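Ticketverlauf: Netzwerk bricht im Nebengebäude ein
Standort: Peltirberg, Nebengebäude, Obergeschoss
Eröffnet: November 2020
Priorität: mittel (von mir auf hoch gesetzt, vom Anbieter wieder auf mittel)
Status: offen

Eintrag 1
Seit der Umstellung auf die neuen Switches von Vidholm fällt im Obergeschoss mehrmals täglich die Verbindung weg. Dauer jeweils 20 bis 25 Sekunden, danach läuft alles weiter, als wäre nichts gewesen. Betroffen sind nur Geräte am Verteiler 2. Neustart des Switches, Portwechsel und anderes Patchkabel haben nichts gebracht.

Eintrag 2, Antwort Support Eide
Bitte aktualisieren Sie die Firmware und prüfen Sie, ob Störquellen in der Nähe der Leitungen vorhanden sind.

Eintrag 3
Firmware war schon aktuell, das stand in meinem ersten Anhang. Störquellen: Die Leitung läuft im Kabelkanal durch den Flur und ist geschirmt. Ich halte die Theorie für eine Verlegenheitsantwort, habe aber trotzdem einen Dauerping auf das Gateway gesetzt. Ergebnis nach einem Arbeitstag: 21 Ausfälle, auch in der Mittagspause. Ein Muster sehe ich darin nicht.

Eintrag 4, Antwort Support Eide
Bitte senden Sie uns Fotos aus den angeschlossenen Räumen.

Eintrag 5
Wozu das gut sein soll, ist mir nicht klar, aber bitte.

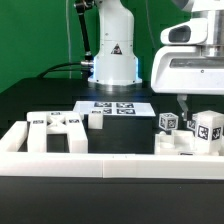
Weiße Armsäule auf dem schwarzen Tisch, grüner Hintergrund.

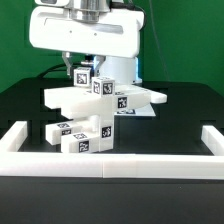 Die Switch-Logs hänge ich zum dritten Mal an. Interessant ist dort die Zeile mit der Topologieänderung: Sie taucht vor jedem Ausfall auf. Wenn Spanning Tree den Uplink neu berechnet, würde das die Dauer ganz gut erklären. Das hätte man auch ohne Fotos finden können.

Eintrag 6, Antwort Support Eide
Spanning Tree ist ab Werk korrekt eingestellt. Wir empfehlen den Tausch des Uplink-Kabels gegen das Modell von Dosano.

Eintrag 7
»Ab Werk korrekt« ist keine Diagnose. Das Kabel kostet laut Angebot 175 Euro, und ich hätte vorher gern gewusst, welcher Messwert dafür spricht. Auf dem bestehenden Kabel zählt der Switch keinen einzigen CRC-Fehler. Ich habe probehalber ein Kabel aus dem Lager genommen — gleiche Ausfälle, gleiche Logzeile.

Eintrag 8
Root Bridge im Hauptgebäude fest eingetragen, Priorität 4096, an den Endgeräteports PortFast gesetzt. Seitdem kommt die Meldung seltener, aber sie kommt. Drei Ausfälle gestern, zwei heute. Das kann die Änderung sein, es kann auch Zufall sein, dafür ist der Zeitraum zu kurz.

Eintrag 9, Antwort Support Eide
Schön, dass das Problem behoben ist. Dürfen wir das Ticket schließen?

Eintrag 10
Nein. Zwei Ausfälle am Tag sind nicht behoben. Bitte teilen Sie mir mit, von welchem Port die Topologieänderung ausgelöst wird. Meine Firmware zeigt nur die VLAN-Nummer an, Ihr Diagnosewerkzeug laut Handbuch auch den Port. Der Dauerping läuft weiter, die nächste Auswertung reiche ich nach.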